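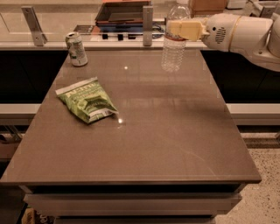

OK so my brother-in-law asked me again at dinner when a robot is going to clear the table for him, and I have opinions, so. Short thread.

First, picking up a water bottle is the chore everyone shows you, and fair enough. It stands up, it has a middle you can grab. Four years ago I'd have been thrilled with just that.

But clear plastic is mean! Cameras look straight through it. You and I see the ridges and the cap and don't even think about it.

Then there's the snack bag. My personal enemy. Puffy, creased, lies flat, and squeezing it changes the shape you just planned for. I'd take nine bottles over one bag.

Cans are somewhere in between. A full one is easy. An empty one you can crush without meaning to, and a half-full one — well, you own a mop.

Oisín Scanlon and I argued about this back in June. He says shop floors get there way before kitchens. Same parts, same bench, same spot every shift. I think he's right and I told him so, which he enjoyed too much.

My kitchen counter hasn't had the same stuff in the same place for 3 hours in a row, ever.

So can a machine clear up after snack time yet? Slowly, some of it, with a person nearby. Would I leave the house while it worked? Nope.

And folding a fitted sheet, before you ask (Troels Nørgaard, I see you typing) — I can't do that one either.

More on drawers tomorrow, because drawers deserve their own thread. Handles alone, ugh.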